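Iritmont: catálogo de promociones de vídeo bajo demanda

Ficha de datos. Versión 2, octubre de 2020.

Iritmont reúne 2,000 registros de ofertas conjuntas entre servicios de alquiler de películas y cadenas de restauración, transcritos a partir de folletos y páginas comerciales. El mantenimiento corresponde a Cordeiro; la revisión lingüística, a Hekport. 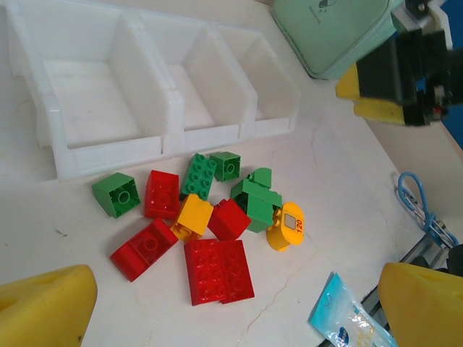 Bloques de construcción y organizador de tres compartimentos.

Cada registro ocupa una fila y consta de 22 campos. Son obligatorios el identificador, el título de la promoción, el tipo de descuento y el periodo de vigencia. Los importes se expresan en la moneda original, sin conversión. Los campos sin información se dejan vacíos; no debe interpretarse el valor vacío como cero.

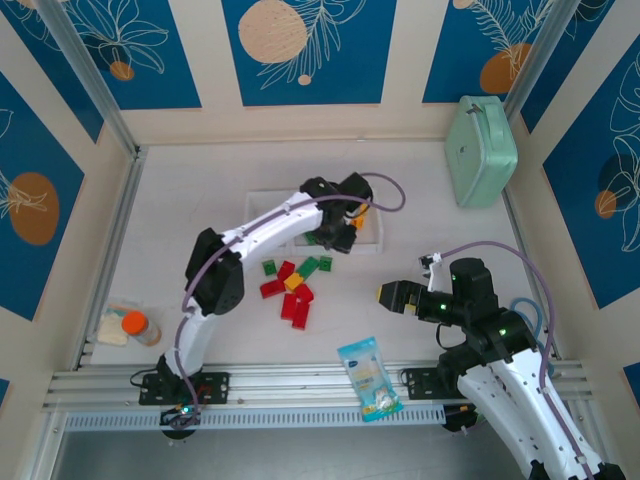

Categoría: Datos / Consumo audiovisual

La clasificación por género cinematográfico sigue el esquema Boner, con dos niveles. Cuando una oferta abarca varios géneros, se consigna el primero que figura en el texto comercial. Una muestra de 100 registros fue codificada por duplicado y se distribuye en el archivo de control. 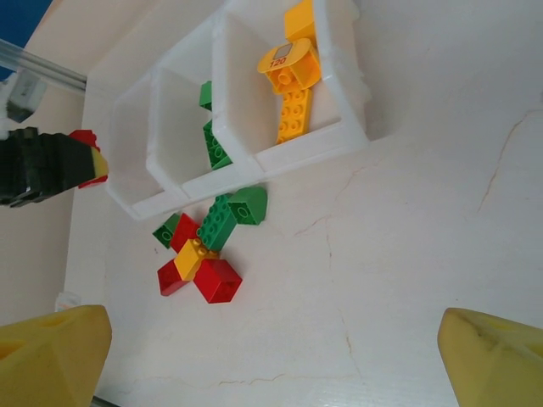
Las discrepancias de dicha muestra se conservan sin corregir, con ambas codificaciones en columnas contiguas. No se incluyen datos personales de clientes ni códigos promocionales canjeables.

Uso permitido: investigación y docencia, con mención de la versión empleada. La próxima actualización está prevista para diciembre. Las correcciones se remitirán a Cordeiro indicando el identificador del registro y el campo afectado.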